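Household Equipment and Energy
Unit 4 notes: Cold storage in the home kitchen
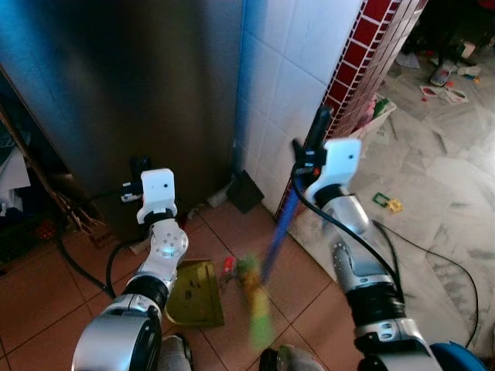

Rin Sakamoto asked after the last session whether a full refrigerator costs more to run than an empty one. In steady use the difference is small. Cold food holds its temperature when the door is opened, while air spills out and has to be cooled again. Loading warm food is another matter, as all of that heat has to be pumped out.

Heat gets in by three routes: through the walls, through the door seal, and with whatever you put inside. The walls account for most of it in a modern cabinet. Thicker insulation helps but takes away shelf space, and makers settle on a compromise.

Terms to know
Compressor: squeezes the refrigerant vapor and raises its temperature.
Condenser: gives off heat to the room.
Evaporator: takes up heat from the food compartment.
Duty cycle: the share of time the compressor is running.

Worked problem
The Stismont household reads its meter over a year and finds 300 kWh for the refrigerator. The older unit in the garage used 934 kWh over the same period. Find the yearly saving if the garage unit is retired and nothing replaces it. Then find the average power draw of each in watts. (A year is 8,760 hours. Show units at every step.)

Placement
Leave a gap behind the cabinet if the condenser is at the back. Keep it away from the oven and out of direct sun. A warm room raises the duty cycle, and so does dust on the coils.

Reading: Lukumay, chapter on heat pumps, first half only. Skip the section on absorption units, we will do that with the Ziltwood case. Bring a calculator and your own meter readings if you have them.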